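Filed under: Equipment > Arms & Grippers > Tabletop Systems

Tretard Two-Arm Table Set

By Elżbieta Bednarek
Sunday, December 21, 2025

Every few weeks somebody writes to our sales desk to ask whether the Tretard will clear up after dinner. We sell the thing, so we would love to say yes. The answer is that it will clear up after a very small dinner, on a very white table, provided you are in no hurry and the guests have gone home.

The Tretard is a pair of arms with grippers, mounted at one side of a work table, with a small camera at each wrist and one higher up looking down over the lot. It is sold to labs, colleges and the kind of workshop that wants to find out what a machine can do before it rearranges the building. It comes from Skoryk, who make the arms, and we put together the table, the mounts and the software at our shop in Brenbridge.

Let's talk about plates. A plate is a wide, flat, slippery object that was designed by people with thumbs. To lift one off a table you need to get something under the rim, and the rim is about as high as a finger is thick. You do this every day with your mind on something else. The Tretard comes down slowly over the edge, thinks it over, and has a go. 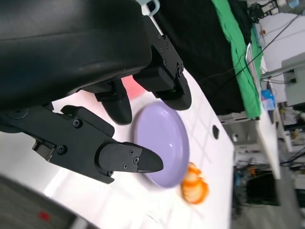
Our own plate score this fall was 114 clean lifts in 200 tries. A lift counts as clean if the plate ends up where it was supposed to go and the right way up. I have worked with dishwashing staff who would be fired for that, and I have lived with a teenager who would be promoted.

Mugs go better. A mug has a handle and it has sides, and the gripper can use either one. The trouble with mugs is what's in them, and for now our advice is that nothing should be.

Then there is picking up toys, the chore most parents ask for first. Soft things are kind to a gripper. They squash a little, they forgive a bad angle, and when they get dropped they don't leave you looking for the dustpan. On the other hand they have no fixed shape, so an ear or a foot is always sticking out somewhere the software wasn't expecting it.

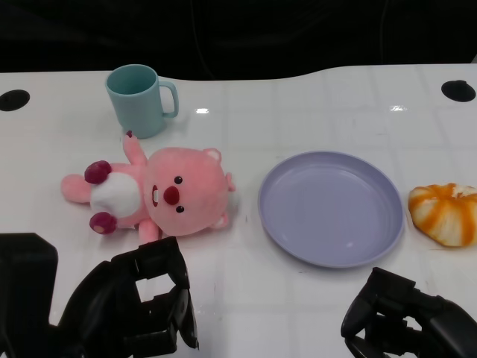 Tretard table with mug, plate and pink plush, both grippers in view.

What you get for the money:

Two arms with black grippers and wrist cameras
Overhead camera and stand
White table top with printed grid and cable holes
Plarkia control software, one seat, updates through June
Starter box of 46 soft and hard objects for practice
Two spare sets of fingertips (you will need them)

The starter box was my idea and I'll defend it. Customers used to train on wooden blocks and then ring us up, hurt, when the arm couldn't cope with a sock. A house is mostly socks. So the box has plush animals, plastic tableware, pretend fruit and a few things from the bottom of my own kitchen drawer that I can't name. If your arm can sort that box, it has earned a try at something real.
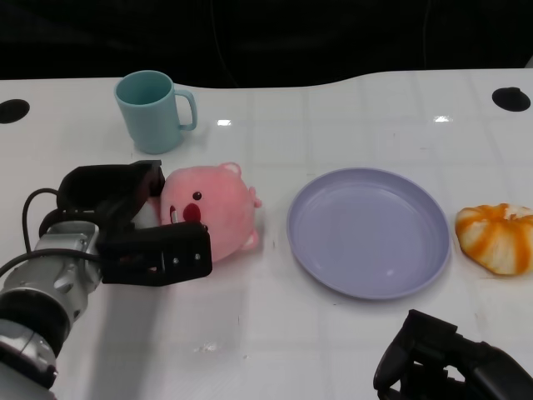
Shop-floor buyers tend to be happier than household ones, and I think it's a matter of what they ask for. A packing bench wants the same part moved to the same tray all day long. Give the Tretard that and it will plod through a shift without complaining about the radio. One customer has it putting sleeves on jars and has stopped sending us emails, our favorite kind of review.

A living room wants something different every minute and nothing where it was yesterday. To get a decent result on one new chore – say, toy off table, toy in basket – we recorded 488 demonstrations, each one a person steering the arms by hand. I could have tidied a fair number of living rooms in that time. The second chore took fewer. We would like the tenth to take an afternoon, and when it does I'll rewrite this page.
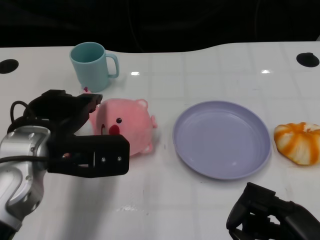

A few plain warnings. The grippers are strong enough to pinch, so keep the stop button where you can slap it. The arms are not rated for food or for water, so the sink is out. The table top shows every scuff, and we don't cover scuffs.

Lead time is six weeks. Price on request, and please do request it, as it depends on how many cameras you want and whether you already own a table.

Comments (3)

benchmonkey: We've had ours since June. Great on boxes, hopeless on bubble wrap. Are the new fingertips any grippier or just newer?

Dorothea L.: So is it faster than doing it myself? I feel the page walks around this.

Elżbieta Bednarek: Dorothea – no. Benchmonkey – a bit grippier. Email me and I'll put a set in the mail.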